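The first thing Bríd Mulcahy does when I arrive at her flat is hand me a novel with its cover missing. "Start at chapter 3," she says, already heading for the kettle. "The beginning's dull and you'll give up on him."

She's talking about Botond Boros, whose border novel Kurkico has finally reached English in her translation, and she's right about the opening. Chapter 3 is where the river comes in, and the ferryman, and the long wonderful argument over whether a goat can cross without papers. I read it on the tram home and missed my stop!

Kurkico is a town that changes countries twice without moving. Boros grew up in one very like it, on the Lastow side of the river, and he writes about the place with a tenderness that never goes soft. His characters learn new anthems, swap the colour of their letterboxes and carry on quarrelling over plum trees. The guards are neighbours. So are the informers, and one of the best scenes has a man buying boots from the cobbler who reported him the previous winter.
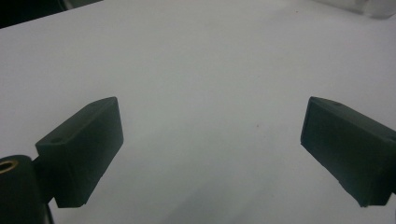

Do you need to know the history before reading Kurkico?

Most readers will manage perfectly well without it. Boros keeps dates out of the story, and Mulcahy has added a short afterword covering the two border changes and the closing of the ferry. Save it for the end, as it gives away what happens to the schoolteacher.

The book runs to 459 pages and I wouldn't lose one of them (all right, maybe the wedding speech). Mulcahy spent three winters on it, working from the second edition, which Boros had quietly rewritten after his mother told him he'd got the bakery wrong. Her favourite problem was a dialect word for the feeling of hearing your own language spoken across the water by someone you aren't allowed to visit. She tried 30 versions. In the end she left it as it was and let the ferryman explain it badly, which is funny and then, a page later, terribly sad.

She reads me that page aloud in both languages, the original first. I don't have a word of it, but the rhythm is there in her English, those short grumbling sentences and then one that pours on and on like the river in flood.
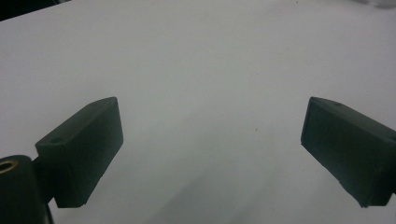
Mulcahy's English translation of Kurkico runs to 459 pages.

What I love most is how much room Boros gives to ordinary days. Zavis, the customs clerk, keeps a notebook of everything people declare at the crossing: a clock, a christening gown, 100 eggs for a cousin's café. The lists get shorter as the book goes on. By December there's a single line a week, and you find yourself searching it for names you recognise.

There is more to come. Mulcahy is now deep into Tô, his slim second novel, set beside a lake where the old villagers meet to fish and disagree. She has a draft of the first half and a growing pile of questions for the author, who answers by post and rarely answers the one she asked. His latest letter was four pages on how to smoke a carp. She's keeping it for the afterword.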